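Re: [lanidel-users] Grasp planner picks the wrong bowl out of a nest

From: Štěpánka Jelínek
To: lanidel-users

On the subject of nested bowls, Rainer users wrote:

> We upgraded the planner to the June release and it now refuses
> to commit to a rim. The segmentation node sees a stack of bowls
> as one bowl with ambitions. Confidence is lovely, the pose is
> rubbish. Before I start cutting into the config, has anyone got
> this working with the wrist camera only? We have no overhead
> view and no budget for one.
>
> Also, what does rim_merge_px do? The docs say "merges rims".

Yes to the first. As for rim_merge_px, it merges rims, so full marks to the docs. What they leave out is that it runs before the colour split, so two rims lying close together become one fat rim whatever colour they are. The June release raised the default from 3 to 20. I assume somebody had a very good day with dinner plates.

We run Lanidel on the Nonar cell with one wrist camera and nothing else. What follows is our order of doing things. It is slow to set up and dull to maintain, but it picks bowls.

1. Put rim_merge_px back to 3. If your rims then break up into confetti, fix the exposure first and leave the merge alone.

2. Turn on colour_first in the segmentation block. It costs us around 300 ms per look, and the arm spends longer than that thinking about its elbow.

3. Stop the pose estimator updating once the fingers have closed. A held bowl fills so much of the view that the estimator will happily decide it is the table. Ours did, and the collision checker then declared the whole arm to be underground.

4. Mask whatever is in the fingers before you look for the next target. The mask has to come from the live view. We tried a fixed one drawn by hand and it was fine until a bowl sat at a tilt. The view you need to cope with is like this one, orange bowl clamped by the rim, the purple one on the table to the left and the stack half hidden behind: 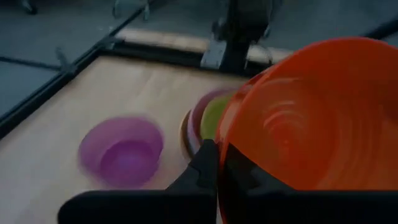

5. Give the planner 2 looks at the remaining stack, from different wrist angles, and throw away any rim that turns up in only one of them. The ridges inside a bowl make very convincing rims if you ask just once.

The Starkero driver ignores the freeze flag in step 3 unless you set it before homing. I have filed a bug. It has been labelled "enhancement".

If step 4 gives you an empty mask, send me the log and your gripper model file, and please not a screenshot of the log.

Štěpánka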